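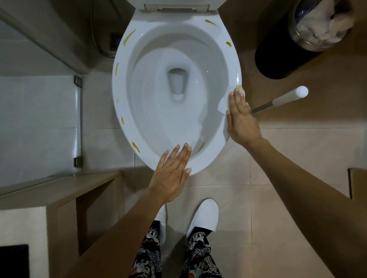 拭き取り工程の保守に工数がかかりすぎている、その内訳を次の報告で示してほしい、というのが前回報告に対するGuslow側の指摘であった。搬送や走行の項目には異論がなく、質問は手首から先の部分に集中していた。このため本報告では、清掃セルJotevlowのうち、便器リムの拭き取りを担当するアーム先端部の設定、保守、修理に範囲を絞って記す。ブラシによるボウル内の洗浄、および床面の処理については別紙とし、ここでは扱わない。

報告日 2025年3月9日
提出先 Guslow 助成事業担当
提出元 Nostetti 清掃セル開発班

対象範囲
Jotevlowは単腕のアーム、手首の力覚センサ、交換式の拭き取りパッド、カメラ、制御盤からなる。試験用の便器は床に固定し、便座と蓋を上げた状態から動作を開始する。便座の上げ下げは現段階では人が行う。汚れの模擬には黄色系の着色ペーストを使い、リム上面に不規則に塗布する。塗布位置を固定しないのは、経路をあらかじめ覚え込ませた動作と、汚れを見て経路を組み直す動作を区別して評価するためである。

動作の基準は手作業に置いている。人がリムを拭くときは、片手をリムの前縁に置き、もう一方の手で丸めた紙を汚れの上に押し当てる。Jotevlowは単腕で、体を支える側の手に当たるものを持たない。反力はすべて架台が受けることになり、架台の締結が緩むとそのまま押し付け力のばらつきとして現れる。今期の不具合の多くはここに起因していた。

設定の変更
押し付け力の目標値を従来の8割に下げた前期の変更は、拭き残しが増えたため取り消し、5 Nに戻した。このとき力制御の応答が速すぎると、リムの曲面が切り替わる箇所でパッドが跳ねる。積分ゲインを下げ、接触検出のしきい値をやや高くして対処した。跳ねは収まったが、接触開始までの時間が延びている。許容範囲と判断し、現在はこの値で固定している。

パッドの送り方向は、リム外周から内周へ向ける設定を廃止し、円周に沿わせる設定に統一した。外から内へ拭くとペーストがボウル側の縁に溜まり、次の拭き取りで再び引き延ばされていた。円周方向では溜まる位置が経路の終端に限られるので、終端でパッドを持ち上げる前に一度停止させ、紙面をわずかに回転させてから離す動作を加えた。ヒンジ付近だけは手首の可動範囲の制約で円周方向に送れず、短い往復動作で代用している。この部分の拭き残しは他の箇所より多い。

カメラの露出は手動に変更した。自動露出では、釉薬面の反射が入るたびに画面全体が暗くなり、薄く延びた汚れが検出から漏れた。固定値は照明条件ごとに持たせ、始業時に白色の基準板で選択する。照明器具を交換した場合は選択表を作り直す必要がある。手順書には追記済みである。

日常保守
始業点検は次の順で行う。所要は30分で、前期から変わっていない。

架台ボルトの合マーク確認
手首フランジの清拭と目視
力覚センサの零点調整(パッドを外した状態で実施)
パッドの装着、および引張りによる保持確認
基準板による露出の選択
汚れのない便器での空拭き動作

零点調整は、以前はパッドを付けたまま行っていた。紙の含水量で重量が変わり、日によって零点がずれるため、順序を入れ替えた。入れ替え後は、朝と夕方で押し付け力の記録に差が出るという報告が止まっている。ただし室温の影響は切り分けができておらず、原因がパッドの重量だけであったとは言い切れない。

パッドは便器ごとに交換し、使用済みのものは袋を掛けた容器に落とす。保持爪の開放が不完全だと紙が爪に残り、次の装着で重なる。爪の先端に付いたペーストは乾くと固着するため、終業時にぬるま湯で拭き、乾燥後に開閉を確認する。溶剤は爪の樹脂を白化させるので使用しない。

修理の記録
今期の停止を伴う修理は3件であった。

最初の件は手首の防滴カバーの亀裂である。洗浄水が内部に入り、コネクタの端子に腐食が出た。カバーと中継ケーブルを交換し、コネクタの向きを下向きから横向きに改めた。亀裂は締付ねじの座面から始まっており、締付トルクが高すぎた可能性がある。トルクの指定値が図面に記載されていなかったため、追記した。

次の件は架台のずれである。拭き取り軌跡が全体に手前へ寄り、リム奥側の汚れに届かなくなった。制御側の座標に異常はなく、架台を床に固定しているアンカーの片側が浮いていた。打ち直しのうえ、ベースプレートの下に樹脂を充填した。復旧後に座標の再校正を行い、便器側の基準点も取り直した。合マークの確認を始業点検に入れたのはこの件以降である。

残る件は力覚センサの信号断である。発生が断続的で、当初はセンサ本体の故障を疑い、Kershawに予備品の手配を依頼した。到着を待つ間に配線を順に揺すって調べたところ、肘部の曲げ半径が小さい箇所で再現した。ケーブルを引き直し、クランプの位置を肩側へ移した。センサ本体は交換していない。届いた予備品は未開封のまま保管しており、費用は今期の消耗品費に計上した。扱いについてGuslow側の判断を求めたい。

工数
拭き取り部の保守と修理に要した時間は、今期の合計でほぼ57時間である。最も大きいのは架台のずれへの対応で、再校正とその後の確認動作が大半を占める。信号断の件は、実作業よりも再現待ちの時間が長かった。始業点検は上記の合計に含めていない。前回報告ではこれを含めて計上しており、数字をそのまま比較することはできない。前回分を同じ区分で集計し直した表は別紙に付す。

未解決の事項
ヒンジ付近の拭き残しは設定の調整だけでは改善しない見込みで、手首に延長具を付ける案を検討している。延長すると先端の質量が増え、力制御の値を取り直すことになる。延長具の試作は3月中に図面を出し、加工先の見積りを取る。

リム裏側は現在のパッド形状では届かず、評価の対象から外している。当初計画書の達成項目には「リム全面」とあり、裏側を含むかどうかの解釈が提出元と提出先で一致していない。計画書の文言の確認をお願いする。

防滴カバーの在庫は残り一つである。追加発注は座面の形状を見直してから行う予定で、それまでに再び亀裂が出た場合は、洗浄水を使う試験を止め、乾式の試験のみを続ける。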